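KORNISNESS LIMITED

Minutes of a meeting of the board of directors
Held by telephone on 13 July 2020

Present: two directors, one of whom took the chair
In attendance: the company secretary; a representative of Mendon (company secretarial agents); a representative of Lindqvist (solicitors), for items 4 to 7 only
Apologies: one director

1. Notice and quorum

The chair reported that notice of the meeting had been given to all directors entitled to receive it. The quorum under the articles is 2 and a quorum was present. All those taking part confirmed that they could hear and be heard. The meeting was declared open.

2. Declarations of interest

Each director present declared an interest in item 5 as a holder of B ordinary shares. The articles allow a director to vote and count in the quorum on such a matter once the interest has been declared. There were no other interests to declare.

3. Minutes of the last meeting and matters arising

The minutes of the board meeting held in March were approved, with one correction: under "Bank mandate", the words "either signatory" should read "any two signatories". The secretary will correct the signed copy and have the change initialled.

The bank has accepted the new mandate. The old cheque book has been returned.

The landlord's consent to the sign at the Rollidbridge premises is still awaited. The secretary has written again. Carried forward.
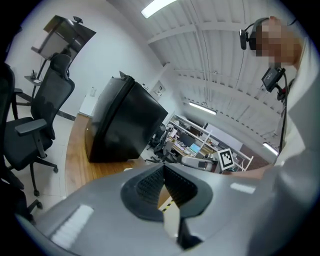
Photo: Kornisness Limited

4. Change of registered office

The board considered a proposal to move the registered office from the Lindqvist offices to the company's own premises in Rollidbridge. The present arrangement dates from incorporation, when the company had no lease of its own.

Lindqvist confirmed that the change can be made by the directors without a resolution of the members, as both addresses are in England and Wales. The change takes effect when the registrar registers the notice. Documents may still be validly served at the old address for the statutory period afterwards, and Lindqvist agreed to forward anything received there on the day of receipt.

Mendon noted the practical points that follow a change of this kind. The company's letterheads, order forms, invoices and website must show the new address. The tax authorities do not always pick up a new address from the public register and should be told separately. The insurer and the bank should also be told in writing.

A director asked whether old stationery could be used up. Lindqvist advised against it. The secretary reported that the remaining stock was small.

It was RESOLVED that the registered office be changed to the Rollidbridge premises, that Mendon be authorised to file the notice on the company's behalf, and that the company's name be displayed at the new registered office from the date the change takes effect.

5. Share capital: B ordinary shares

The company has in issue 81 B ordinary shares. They carry a right to vote and a right to capital on a winding up. Their right to a dividend depends on wording in the articles which Lindqvist considers unclear, because it refers to a class of preference share that was never issued.

Lindqvist set out two ways of dealing with the point. The first is to amend the article so that the reference to preference shares is removed and the B ordinary shares rank for dividend only when the directors so decide. The second is to redesignate the B ordinary shares as ordinary shares and do away with the separate class. The second course is simpler to administer afterwards but would end the company's ability to pay different dividends on the two classes.

After discussion the board preferred the first course. In the view of Lindqvist it should be treated as a variation of class rights, even though some holders may regard it as tidying up. It would therefore need both a special resolution of the company and the consent of the holders of the B ordinary shares, given in the way the articles and the Companies Act require.

The following points were noted for the file:

The special resolution and the amended articles must be filed within 15 days of the resolution being passed.
Particulars of the variation must be notified to the registrar on the separate form. Mendon will prepare both filings together.
Share certificates for the B ordinary shares state the class name only and do not need to be replaced.
The next confirmation statement must carry an updated statement of capital with the revised particulars of rights.

It was RESOLVED that Lindqvist be instructed to draft the amended article, the written special resolution and the form of class consent, and that these be put before the board for approval before being sent to members.

6. Members' written resolution: procedure

Lindqvist reminded the board that a written resolution must be sent to every eligible member at the same time so far as is reasonably practicable, with a statement of how to signify agreement and the date by which it will lapse. The auditors, if any, must also receive a copy. The company has claimed exemption from audit and has none in office.

Members may agree by signed paper copy or by email. Email agreement will be accepted only from an address already held in the company's records. The secretary reported that addresses were held for nearly all members and that letters had been sent to the rest.
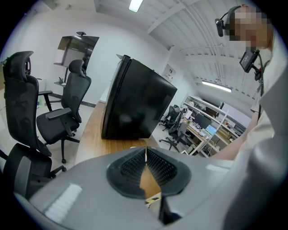 The secretary will keep a schedule of agreements as they come in, showing the name of the member, the class and number of shares and the date received. The resolution is passed when the required majority has been reached, and the time for filing runs from that date and not from the lapse date. Mendon asked to be told the same day.

7. Statutory registers

Mendon reported on its review of the registers, which had been carried out ahead of the change of office. The register of members agreed with the last confirmation statement. The register of directors was complete. The following matters needed attention:

(a) 11 entries in the register of members had no date of entry recorded. All relate to the original allotments. The dates can be taken from the allotment minutes, and Mendon will note the source beside each entry.

(b) The register of persons with significant control did not use the official wording for the nature of control in one case. The holding itself was correctly stated. The wording will be replaced and the former entry kept.

(c) Two cancelled share certificates could not be found. The transfers to which they relate were stamped and registered, and an indemnity is on file for one of them. Lindqvist recommended that an indemnity be obtained for the other.

The board considered where the registers should be kept. The choices were the new registered office or a single alternative inspection location at the offices of Mendon. As Mendon writes up the registers, the second was thought more convenient.

It was RESOLVED that the registers be kept available for inspection at the offices of Mendon and that the necessary notices be filed with the registrar.

The representative of Lindqvist left the meeting.

8. Accounting reference date

The secretary raised the possibility of moving the year end to the end of March to fall in line with the VAT quarters. The accountants had no objection. Mendon pointed out that a period which has already passed its filing deadline cannot be altered, and that shortening the current period may bring the deadline for the accounts forward. The board wished to see the effect on corporation tax payment dates before deciding. Deferred.

9. Fees

Mendon's fee note for the register review was approved for payment. A separate quotation for keeping the registers will be supplied. Lindqvist will charge for item 5 on a time basis and will give an estimate with the first drafts.

10. Actions

Mendon: file notice of change of registered office; file inspection location notices; complete missing dates in the register of members; correct the PSC entry; send quotation.
Lindqvist: draft amended article, written resolution and class consent; supply form of indemnity; forward post.
Secretary: tell bank, insurer and tax authorities of the new address; order stationery and nameplate; chase landlord; obtain tax payment dates from the accountants.

11. Any other business and next meeting

The secretary asked that board papers be sent as a single file in future, with the item number on each page. Agreed.

The next meeting will be called when the drafts under item 5 are ready. There being no further business, the chair declared the meeting closed.

Signed as a true record:

.......................................
Chair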